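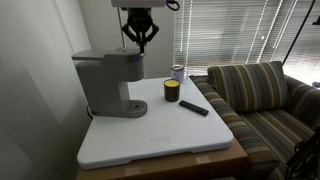
*Coffee machine, candle and lidded mug on the white board.*

## Break corner meeting, Prurano building, second floor

Thursday, February 24, 2022

Minutes by me, Lakshmi, again (I lost the coin toss, but I had the good chair so I'm not complaining). There were 7 of us, with Manikandan Gowda running things. We started late while people hunted for the room, which had been moved from 106 without anyone updating the calendar.

**Last month's minutes**

Fine as written, except that I had put Kwak down as the company that does our windows. Kwak does the recycling. Etelent does the windows. Fixed now, sorry to both!

**The coffee machine**

This took up most of the meeting, and I think we all knew it would. The gray single-serve is staying. Manikandan read out the comments from the January sheet, and they were a lot kinder than I expected - people like that it's small and that you get your one cup and go. The grumbles were mostly about the drip tray. It has to be pulled out and rinsed at the end of the day, and on at least two Fridays it wasn't, and I got to meet the results on Monday morning.

Agreed: whoever makes the last cup rinses the tray. If you're not sure whether you're the last cup, rinse it anyway. I'll put a card up next to the sink.

We also talked about the cord, which goes over the back edge of the board at the moment. I'd like it clipped so it doesn't get dragged when somebody shifts the machine to wipe under it. Manikandan has a bag of clips at home and will bring a couple in.

**The white board it all sits on**

(The plastic one with the raised rim, not the one you write on - we lost five minutes to that mix-up, with half the table discussing markers.) Everybody likes it. The rim is handy for drips and it wipes clean in one go. Someone asked if we could get a second one for the tea things, and the answer is yes if it comes out of the supplies money and costs no more than the first. I'll ask Girnusport, who we order the shelving from, whether they carry anything that shape.

The masking tape along the front edge of the table came up too. It looks a bit sad, I said so, and I was outvoted. It stays until somebody brings in something nicer. I am going to bring in something nicer.

**The candle**

Oh boy. The little dark glass jar with the yellow wax has fans and it has enemies. One person gets headaches from scented candles and would really prefer it never got lit indoors, and I think that's completely fair. Another said it makes the corner feel like somebody's kitchen, and I get that too. After plenty of back and forth we settled on this: the candle can stay out as decoration, but it doesn't get lit during working hours, and it doesn't get lit at all right beside the coffee machine. Manikandan will check what the building rules say about open flames, in case they settle the whole thing for us.

**Mugs**

The white mug with the lid has been standing behind the candle and no one at the meeting claimed it. If it's yours, please take it back to your desk or write your name on the bottom. Otherwise it goes on the shared shelf next week and becomes everybody's mug (I have my eye on it, fair warning).

We'd like personal mugs off the board in general, so there's room to set a cup down while you fiddle with the lid of the machine.

**To do**

- Me: card about the drip tray, ask Girnusport about a second board, something to replace the tape
- Manikandan: cord clips, building rules on candles
- Everyone: claim your mugs!

**Any other business**

The fridge was raised and then put off, as we had run out of time and Etelent needed to get at the windows. It goes first on the list next time. Please bring opinions, and also please bring home whatever is in the blue tub on the bottom shelf.

Finished at 5.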